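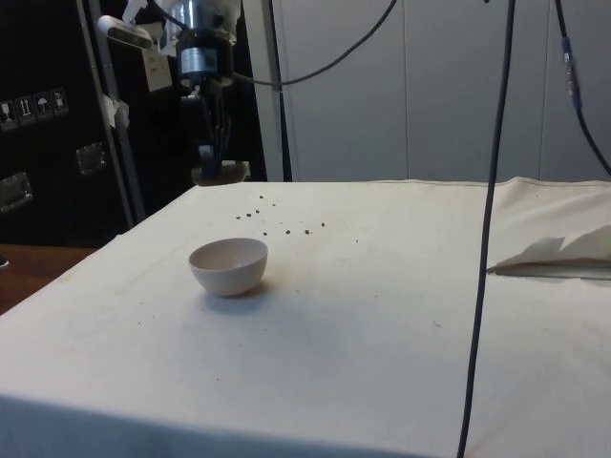

4.2 How a feud moves from the comments to the gossip pages

The most exciting part of our material is the short stretch between a rude comment and the first blog post about it. Earlier work on celebrity feuds mostly starts from the published story, when the two sides have already been given their roles. We wanted to start sooner. Our set holds 46 feuds, all of them carried out at least partly in public comments, and for each one we traced the first screenshot that left the platform where the argument began.

The screenshot turned out to matter far more than we had guessed. In 11 of the feuds the original comment was deleted before any gossip page wrote about it, so the screenshot was the only version most readers ever saw. That gives a lot of power to the person who takes it! A reply can be left out, or an earlier insult can fall outside the crop, and the quarrel then seems to start in a different place. The Lostine feud, between a singer's former manager and her sister, is a lovely case. Two screenshots of the same thread went around on the same evening, and depending on which one a blog picked up, either woman could be read as the one who struck first.

We also looked at what the gossip pages did with names. Writers on Sturanden, the busiest of the pages we followed, nearly always introduced a woman through her marriage or her dating history, even when she had a well-known career of her own. Wostunon did this less often, though its readers quickly supplied the missing link in the comments. Türkmen, who coded this part of the material, noted that the label given in the headline tended to stick – later posts repeated it even after the person had objected to it in public.

Six feuds ended with a statement of some kind. These are wonderful texts to read closely. Most avoid the other person's name completely and speak to "those who know the truth," which invites fans to go back through the old posts and work out who is meant. In the Güler feud, the statement drew more replies than the argument itself, and a good share of them quoted lines from the deleted comments.

We should be careful here. Direct messages are closed to us, and a feud that looks sudden in April may have been going on in private for months. Section 4.3 takes up the apologies.

Figure 2. A small, pale round bowl on a cloth-covered table, with dark crumb-like bits scattered behind it and to the right.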